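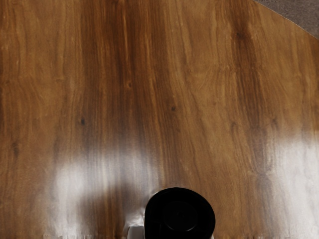

Mellport, 2026-03-15

How to cut a chapter that runs too long

Print the chapter and read it aloud once without a pen. On the second read, put a line beside any paragraph where you lost interest. Don't fix anything yet.

Now look at the first page. Most of my drafts start 2 paragraphs early – someone wakes up, makes tea, looks at the rain. Move the opening to the first line of trouble and save the old one in a separate file.

Next, check the dialogue. Greetings and goodbyes can go. My last chapter dropped from 17 pages to 12 this way.

Leave it for five days before you read it again.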